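Where does everybody put the stuff that lands next to the kitchen sink?

Posted by Brenda Alarcón, 2021-08-26

We moved into a smaller place in Teltorwood and I've lost the big junk drawer. Now everything ends up on the counter by the sink - keys, dog toys, cleaning rags, things my son carries home in his pockets. I wipe down the counter twice a day and I'm so tired of picking up every little thing to do it. I've got 90 inches of counter total, so no room for a big organizer. Ideas?

Domingo Paredes

Get hooks. 6 of them, inside the cabinet door. Done.

Josefina Acuña

Hooks are fine for keys but they won't help you with a ball or a shell! I went through this same thing and what worked for me was a plain old serving tray. Everything homeless goes on the tray, and when I want to wipe the counter I move one thing instead of a whole crowd of things. Get one with a raised rim so round stuff can't roll off into the sink (ask me how I know). A bit of texture on the bottom is nice too. Mine's a really loud color, which my sister hates and I love - I can spot my keys from across the kitchen.

Keys, a rag, the blue rope toy and ball, and a seashell on the tray: 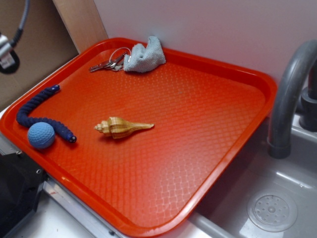
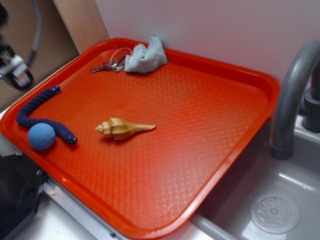

The one rule in my house is that the tray gets emptied on Sunday night. Dog toys go back in the dog basket, rags go in the wash, and anything left over has to find a real home or go in the trash. I skipped it for most of December and you couldn't even see the bottom anymore, so don't do that.

Also, measure before you buy. My first one was too deep for the counter and I kept bumping it with my hip.

Shuzhen Feng

Second the tray. I'd keep damp rags off it though, mine got smelly. I hang those over the faucet and the tray stays pretty clean.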